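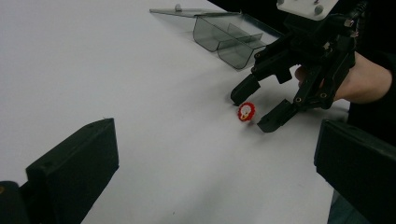
La enseñanza por demostración manual exige que el operador ejecute la tarea con la misma pinza que más adelante reproducirá el movimiento. El presente procedimiento, de aplicación en el laboratorio de manipulación de Isstead, regula el registro de demostraciones con dos pinzas de mano para la tarea «recoger y depositar en bandeja». Antes de cerrar los dedos, la pinza se lleva abierta hasta la pieza, con una punta a cada lado, como se hace con la ficha roja redonda; la bandeja transparente permanece detrás, sobre la misma mesa blanca.

Ámbito de aplicación
Estas instrucciones se dirigen al personal que ya ha completado la formación básica en el entorno Dudum. No sustituyen al manual de seguridad del brazo. Para la teleoperación con mando a distancia debe consultarse la guía Prester, cuyos criterios de aceptación son distintos.

Preparación del puesto
1. Despeje la mesa y limpie la superficie con un paño seco.
2. Coloque la bandeja en la parte posterior, con el hueco más profundo al alcance de ambas manos.
3. Deposite una sola pieza pequeña delante de la bandeja. Cambie su posición entre una demostración y la siguiente.
4. Compruebe que las dos pinzas abren y cierran sin rozamiento y que los tornillos de las articulaciones están apretados.
5. Inicie sesión en Dudum y seleccione la tarea. El nombre debe coincidir con el de la hoja de planificación, incluidas las mayúsculas.

Registro de la demostración
1. Sujete cada pinza por la empuñadura y manténgala inmóvil durante 4 segundos – el programa toma esa postura como referencia.
2. Acerque una de las pinzas a la pieza con los dedos abiertos. La otra debe quedar apartada, sin tocar la mesa.
3. Cierre los dedos de forma continua. Si la pieza se desplaza, no la corrija con la mano libre: abra, retroceda y repita la aproximación dentro de la misma toma.
4. Eleve la pieza, llévela sobre la bandeja y ábrala en uno de los dos canales.
5. Retire la pinza antes de detener la grabación.

Se recomienda trabajar a velocidad moderada. Los movimientos bruscos degradan la estimación de la trayectoria, sobre todo en los giros de muñeca.

Revisión y envío
Cada sesión consta de 80 demostraciones. Finalizada la sesión, el operador revisa las tomas y marca como no válidas aquellas en las que se haya perdido el seguimiento o la pieza haya quedado fuera de la bandeja. Las tomas con un reintento se conservan, con la etiqueta «corrección». El conjunto Hrynyshyn reúne en la actualidad 2.383 demostraciones válidas; el objetivo fijado para esta tarea es de 3.000.

Las incidencias de calibración se comunicarán a Solomiia Levchenko, responsable del procedimiento, con indicación del puesto y del número de sesión.

Última revisión: 20 de febrero de 2018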